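4. Setting up the sorting table

This section explains how to prepare the table for the Saithong play food set (order number 3727) and how to put the pieces into the clear box. Please read all of the steps one time before you begin. The unpacking of the carton is explained in section 3.

4.1 What you need

- the play food pieces from the set
- one clear plastic box
- one black cloth
- one plant in a pot, if you wish to have it on the table
- a soft dry brush or a clean towel

The cloth is not included in the carton. Any plain dark cloth is suitable, but it must not be slippery. If you want to order one from Edent, the order number is 1940.

4.2 Preparing the table

1. Clear the wooden tabletop of crumbs, pencils and paper clips. Small things like these easily go under the cloth, and then the box will rock.

2. Wipe the wood with the dry towel. If you must use water, let the wood dry completely before you go on.

3. Lay the cloth from the back edge of the table toward the front. It does not need to cover the whole table. A few small folds are no problem, but press them flat at the place where the box will stand.

Note: In some rooms the cloth is laid square, in other rooms it is laid with one corner to the front. Both ways are correct. Please choose one way and keep it, so that the children find the table the same each time.

4. Put the clear box on the cloth, near the middle of the table. Push lightly on each side of the box with one finger. If it slides, smooth the cloth and try again.

5. Put the plant at the back, beside the cloth. The leaves may hang over the back edge, but they should not hang into the box.

CAUTION: Do not water the plant while it stands on the table. Carry it to the sink, let the water run out, dry the bottom of the pot and then bring it back. A wet pot leaves a ring in the wood which is difficult to remove.

4.3 Filling the box

1. Begin with the round pieces. Lay them on the bottom of the box, side by side. A red piece next to a green piece is a good beginning, as the two colors are easy to tell apart through the wall of the box.

2. Continue with the smaller pieces, for example the orange one with the green tip. Hold the piece low over the box before you let go.
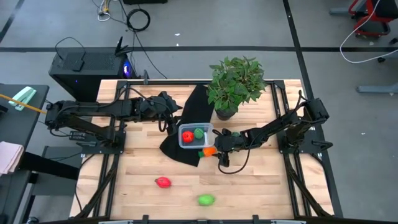 3. Leave the remaining pieces on the wood in front of the box until it is their turn. Keep some distance between them, so each one can be picked up without pushing its neighbor.

4. If a piece falls on the floor, wipe it before it goes into the box. Dust shows very clearly against the clear plastic.

Note: The pieces do not have a fixed order. Lerato Mkhize, who tested this section with her own group, lets the children choose the second piece and after that takes turns with them. We have found this works well with ages from 3 years.

CAUTION: The pieces are toys and must not be put in the mouth. Do not mix them with real fruit on the same table.

4.4 Larger pieces

The watermelon and the pear need more room than the others. When they are in the box together, please do as follows:

1. Put the pear along one side of the box.

2. Put the watermelon beside it. Do not press it down. If it does not go to the bottom, another piece is lying under it — take this piece out first.

3. Let the small red pieces lie low, in the places that are left between the large ones.

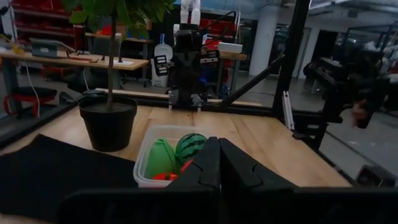 4. Look at the box from the side. No piece should stand higher than the rim when you want to put another box on top for storage.

Note: The box is light and the large pieces are wide. Always carry it with two hands, one hand under the bottom. Do not lift it by the rim alone, even for a short way.

4.5 After use

1. Take the pieces out and look at each one. Pieces with a crack or a sharp edge must be removed from the set.

2. Wipe the inside of the box with the soft towel. Do not use a rough sponge, it makes the plastic cloudy.

3. Shake the cloth outdoors and fold it loosely. It may be washed by hand in cool water.

4. Keep the filled box away from heaters, with a distance of some 300 millimeters or more.

Replacement pieces are ordered one by one with the form in section 7. Please write the color and the kind of fruit or vegetable on the form. Questions about this section can be sent to Rianne Cuypers at the Putberg office.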